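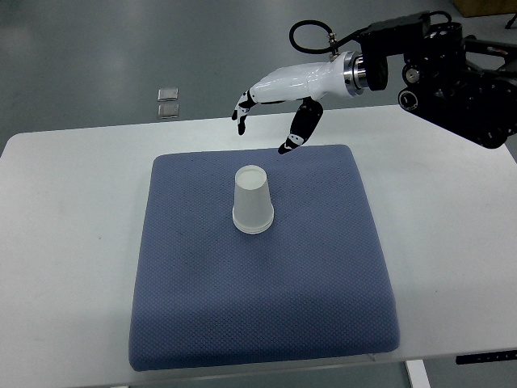 Keeping Drinks Hot: Final Project Report
Intro to Physical Science, spring term
Submitted by Crescencio Gallardo, Apr 17, 2020

1. Question

Which household wrap keeps a hot drink hot the longest? My mom takes tea on the Irnton bus every morning and by the time she gets to work it's lukewarm. She has tried two travel mugs and hates both. So I wanted to see what you can do with stuff already in the house.

2. Background

Heat leaves a cup three main ways: conduction (through the sides), convection (air moving past it) and radiation. Also evaporation off the top, which my first draft forgot completley and which matters a lot. Most insulators work by trapping still air. Wool is good at this. Foil is supposed to cut radiation but does not trap much air by itself unless it's crumpled.

Newton's law of cooling says the rate of cooling depends on the difference between the drink and the room. So the curve should be steep at first, then flatten out. Didn't use the equation for anything, just looked at the shape.

3. Hypothesis

Wool sock wins, foil second, newspaper third, plain cup last.

4. Materials

Paper cups, all the same kind
Plastic lids (for the second round only)
Kettle
Kitchen thermometer, Flusard, the cheap one
One wool sock with the toe cut off
Aluminum foil
Newspaper, several sheets
Rubber bands
Phone timer

5. Method

Wrapped each cup before pouring. Boiled water, let the kettle sit a minute, filled every cup to the same pen line. Starting temp was 138 F by the time the thermometer settled, lower than I planned. Should have warmed the cups first. Read the temp every five minutes for 30 minutes. Windows closed, heating on as normal. One cup at a time because I only had one thermometer, so the whole thing took two evenings.

Round one no lids. Round two lids with a small hole for the probe.

6. Results

Full table is on the last page. Short version:

No lids: all four cups were closer together than expected. Sock was best, newspaper second, foil third. Plain cup last, but foil only beat it by a little.

With lids: every cup did better than the best cup from round one. The plain cup with a lid beat the sock without a lid. That was the biggest surprise of the project.

Newspaper stayed second in both rounds. Thickness probably matters more than I thought, I used a lot of layers.

7. Discussion

Hypothesis half right. Sock won, foil and newspaper the wrong way around. I think my foil was too smooth, pressed flat on the cup with no air gap. Ms. Llorente suggested crumpling it first and trying again, ran out of time in March when the school building closed and I had to move everything home.

The lid result makes sense with evaporation. Steam carries heat off the top and none of the wraps do anything about that.

8. Sources of error

Only one trial per cup per round. This is the main one.
Opening the fridge near the counter, my brother did this constantly
Second evening was colder outside, kitchen might have been too
Thermometer only reads whole degrees
Sock was stretched more in round two so there was maybe less air in it

9. If I did it again

Three trials each, at least. Two thermometers. Crumpled foil, and a foil plus newspaper combo. Also a bigger volume, since a large amount of water cools slower and my mom's mug is bigger then these cups.

10. Sources

Class textbook, chapter on heat transfer
Class notes on cooling curves
Ms. Llorente's lab handout

Table and graph attached on next page.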